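Packing and Shelving Helper, Part Time, at the Gunstead Stockroom

Posted in July by Abelardo Ulloa
3 min read

We are looking for one more pair of hands in the stockroom at Gunstead, and I'd like to tell you a bit about the job before you decide whether to write to me. It's a small place and we all end up knowing each other pretty well, so I would sooner say too much here than too little!

The work is boxes, mostly. Orders from Jiltero and Mondal come in sealed, get checked against the slip, and go onto the shelves until somebody needs them. Later on the same goods go back out in smaller parcels. The hours are 2 in the afternoon until 6, four days a week, and the pay is $17 an hour from your first shift, training included.

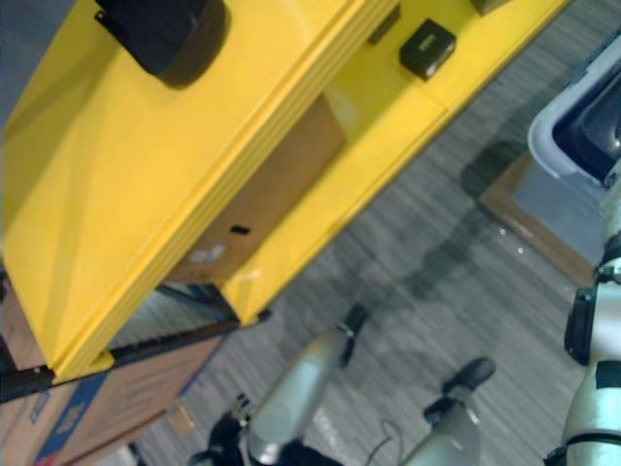
Most of your afternoon will be spent at the shelves, putting new arrivals where they belong and pulling what has been asked for. We like small things up on the ledges and the plain cardboard boxes down in the compartments, so that a little black box on the yellow ledge stays easy to spot and doesn't slide in behind something bigger. You'll get the hang of our system in a week or so (I wrote most of it, and I still go back and check the chart now and then, so please don't feel shy about doing the same).

There is floor work too. Parcels that are waiting their turn sit in plastic bins on the carpet, and part of the job is keeping those moving and keeping a clear path between the bins and the shelves. If a box comes in with its tape lifting, we tape it again before it goes anywhere. You will bend and reach a fair amount, and you should be comfortable lifting up to 2 dozen pounds without help. Anything heavier gets two people, always.

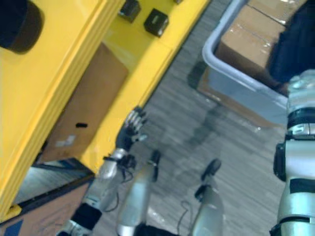

Who would enjoy this

Someone patient, I think, who likes seeing a thing put away properly. You don't need stockroom experience. One of our best packers came to us from a bakery, and another had been home with her kids for years and wanted something steady with her evenings free. You do need to read labels carefully, write a number down the same way you read it, and speak up when a slip and a box don't agree. That last one matters more to me than speed.

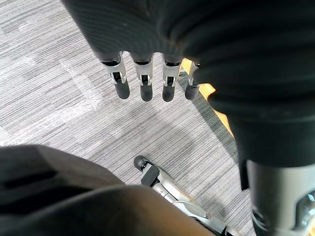 I should add that we are a talkative bunch, but we don't mind a quiet person either, and the radio is negotiable. Closed-toe shoes, please, and sleeves you can push up. Gloves, box cutters and tape are all provided, and there's a decent coffee maker that Ivlow left us when they moved out of the unit next door.

At the end of each shift we spend a little while on tidying: flattening the empties, squaring up the boxes on the lower shelves, and turning the labels to the front so the next person can find them. I'm fussy about it, I admit, and I'd love to find somebody who is fussy in the same direction.

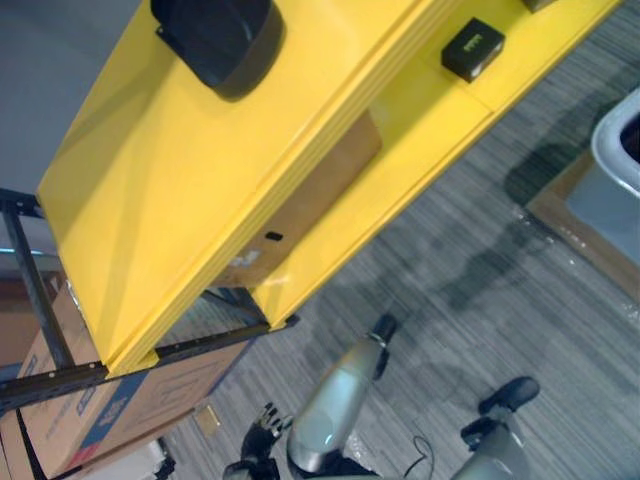
Denise wrote back after I passed a draft of this around, and she wanted me to mention that the first few afternoons can feel slow while you learn where everything lives, and that it picks up nicely after that. She also says to tell you that asking the same question twice is fine, and to bring a sweater in the colder months.

To apply, send a short note with your name, a phone number and the afternoons you can work. A résumé is welcome but you can skip it if you don't have one handy. Leave the note at the Gunstead front desk, marked for Abelardo Ulloa, and I'll call you to set up a time to come by, see the shelves and meet whoever is in that day.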